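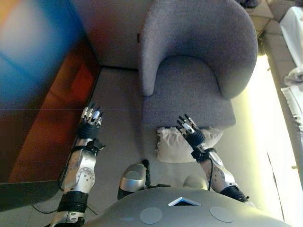

## Armchair keeps sliding backwards, what do I put under it?

**mullance_renter**
June 1, 2019

Hi all, bit of a silly one but it's driving me mad. We moved into a rental in Mullance and the lounge room has a hard floor, light beige, very smooth. At our old place we had carpet and the armchair stayed put. Now every time I sit down it scoots back, and by the end of a movie I'm nearly at the wall.

I've tried:

- a folded tea towel under each back leg (lasted one night)
- the Trender felt pads I already had in the drawer, and they made it worse, it's basically on skates now
- shoving it hard up against the skirting board, but then it leaves a grey mark on the paint and I'd like my bond back

I don't want to glue or screw anything down. The chair is 32 kg according to the delivery slip, so I can tip it by myself if I have to. A rug would be my last choice as the dog treats rugs as a toilet – long story. Any ideas?

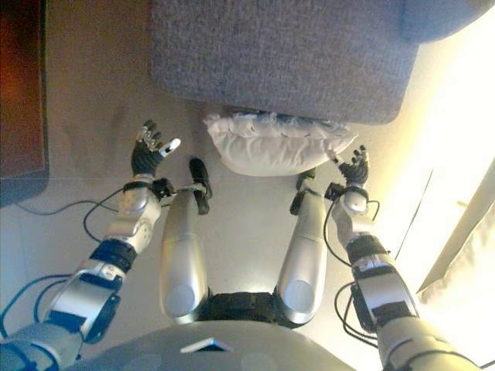
Down at floor level, with the grey upholstery behind.

---

**couchside1535**

Felt is for sliding, so yep, that'll be your problem! You want rubber. I had the same carry-on with a recliner and ended up with the Vorkik rubber cups, the ones the leg sits down into. Get the size up if you're between sizes, the tight ones pop off when you vacuum.

Before you put them on, wipe the floor with a damp cloth and plain water and let it dry properly. Mine slipped for a week and I was ready to send them back, then I noticed the spray mop stuff I'd been using had left a film on everything. Cleaned that off and the chair hasn't budged.

One thing to watch – some rubber can stain vinyl, a sort of yellow ring that won't come out. If your floor is vinyl (ask the agent if you can't tell) look for cups that say non-staining on the pack, or cut a bit of clear plastic to go in between. I'd lift the chair every month or so and have a look regardless.

---

**trender27**

just get a rug

---

**postcode3176**

Agree with the rubber, but you don't need to buy the fancy ones. I used non-slip drawer liner, the bumpy sort off a roll, cut into squares and doubled over under each leg. You can't see it once the chair's down and the roll cost me next to nothing. It does go flat eventually and I swap mine over when I do the spring clean.

Also check all the legs are touching the floor! Mine had one that was short and the whole thing sort of walked sideways until I packed it with an extra layer. For the mark on the wall, try a soft white eraser before you go near it with sugar soap.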